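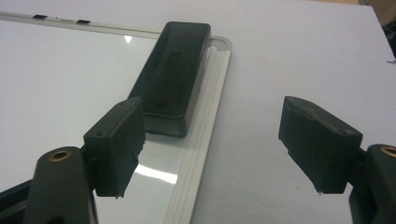
Whiteboard and eraser on the bench, with the gripper's fingers open on either side.

Before You Sign for the Arm: A Buyer Talks About What Goes in the Budget

The equipment planner for the Hovelow training rooms has a spreadsheet that people in the building have learned to dread. It has a column headed "Who does this when it breaks?" and most requests come back with that column blank. We agreed to leave names out of this piece, hers and the vendors' people, so she could talk freely about the proposal on her desk: a gripper system that would reset rooms between classes, boards wiped and erasers put back where they belong.

She is not against it. She has approved automation before, including the Kandura carts that move chairs between floors, and she says she would approve those again. What bothers her is the way the new request was put together.

"They sent me a price for the hardware and a video," she says. "The video was very nice. I asked how long the finger pads last and I got a link to the same video."

The pads come up a lot in our conversation. On the unit in the trial room, the black rubbery surfaces already show scuffs, and there are small fibers sticking out along the bottom edges. She does not claim to know what that means for how well they hold. She wants someone to tell her, in writing, what a set costs and how often she'll be buying one.

"A person's hands don't have a part number," she says. "These do. Fine. Give me the part number."

The quote from Orellana, one of two suppliers still in the running, lists replacement pads at $382 a set. The other supplier, Fatent, folds them into a service plan and won't break the figure out. She has asked twice. Her guess is that Fatent is cheaper in the first year and dearer by the third, but she stresses that it is a guess, and she has left the cell yellow until she hears back.

I asked whether an eraser was a fair test. It's a plain block with rounded corners, and the board in the trial lies flat on a table, where most boards in the building hang on a wall.

"That was my second email," she says. "I have walls. Show me a wall."

The suppliers' answer was that flat comes first and upright follows. She accepts that as a way to develop a product. She is less willing to pay for it now. Her draft splits the purchase in two, with the second payment held until the system can take an eraser from the tray of a mounted board and put it back without anyone stepping in. Orellana has said it can live with that. Fatent is "reviewing the language."

Then there's the shine. Glossy boards throw back the ceiling lights, and the patches of glare shift depending on where you look from. She asked both firms if that would cause trouble for a camera mounted down by the fingers. One said no. The other said it depended on the room, and she trusted that answer more.

"So now I need to know if I'm buying an arm or buying an arm and new light fixtures. Those come out of different budgets, and the lighting budget for this year is gone."

Staff time is the line she thinks most planners get wrong. Her own estimate has 400 hours in the first year for setup, supervision and sorting out whatever goes wrong, and the proposal had none. When she put the number in, the payback period moved from 2 years to 7. The department that wrote the request was unhappy and told her she was padding it. She sent them the hours logged for the Kandura carts in their first year and has not had a reply.

Would she rather just hire someone to wipe the boards?

"I'd like that to be on the page as a choice," she says. "Right now the request compares this gripper with a more expensive gripper. Of course it looks good."

She does see a case for it. The evening rooms turn over fast, the cleaning crew is stretched, and a machine that did this one job well could pick up others later. She has heard "could pick up others later" from every vendor she has ever met, though, and she gives it a value of zero in the spreadsheet.

The decision is due in September. She expects to recommend a rental for one room, with the pads priced separately and a named contact at the supplier who answers the phone after 6 p.m., when the evening classes change over. Orellana has offered a contact until 5.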